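My winter of learning to bake bread

When I moved to Skirnville I did not know how to bake. In my family bread was bought every morning from the shop downstairs, and I never thought about how it was made. My first loaf here was so heavy that my neighbour Beatrice Shemweta laughed for a long time, and then she gave me a jar of her starter.

I feed it every evening with rye flour. In December my kitchen is cold, so the dough needs the whole night and part of the morning. I tried to hurry it many times – it does not like to be hurried. 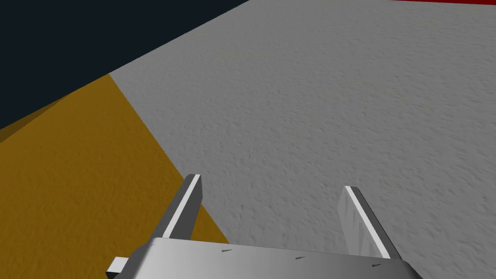

What I changed

My first mistake was too much flour. I was afraid of sticky dough, so I added a spoon, and another spoon, and the bread became dry. Beatrice told me to make my hands wet and be patient. Now I fold the dough, leave it for 30 minutes and fold it again.

The second mistake was cutting the loaf when it was hot. I still do this sometimes. The smell is too good!

My friend Yareli Arellano bakes with seeds and a little honey. Her bread is softer than mine and her children prefer it, but I like a sour taste and a dark crust. We exchange half a loaf when she visits, and she takes the bigger half.

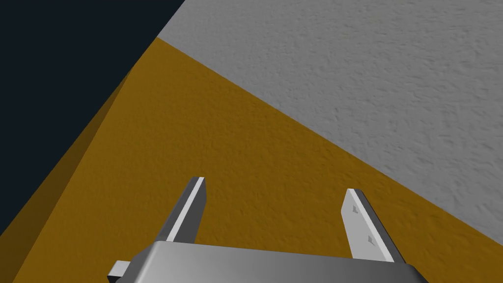 Mustard yellow and light grey, with a rough texture.

I have now baked 20 loaves, and six of them I would give to a guest. The others became toast, or crumbs for soup. Next I want to try a bread with caraway, like my aunt used to buy for holidays. If you have a recipe which works in a small oven, please write it in the comments. Mine is very small and the left side is hotter than the right.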